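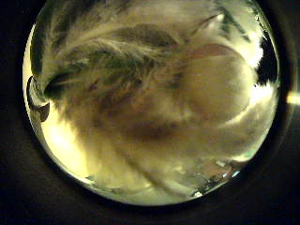

The Colthorpe bedding works opens its doors every January, which tells you how badly Colthorpe needs something to do in January. Parking was $5. The tour was free, and 60 of us got hairnets.

We began in the filling hall, where Hekton pillows get their insides. Our guide explained loft, then fill weight, then loft again for the people at the back who had been talking. I now know that I have slept on the wrong pillow for 11 years. The right one was for sale at the exit.

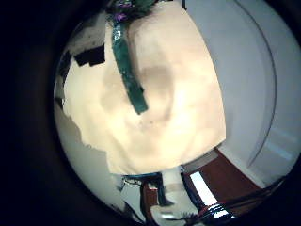
Next came the sewing floor, louder and a good deal warmer, so everyone lingered. The Dondeck line closes the seams faster than I can close a zipper. A man near me asked whether anyone ever sews themselves in. The guide had clearly heard that one before.
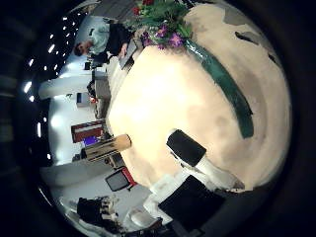 Lunch was in the Nwosu wing, named for a mattress. The soup was fine and the rolls had seen combat. Somebody had made an effort with the decor, though: red and purple flowers at the edge of a cream tabletop, nicer than anything at my last two weddings. The talk on dust mites started at 2, right after dessert.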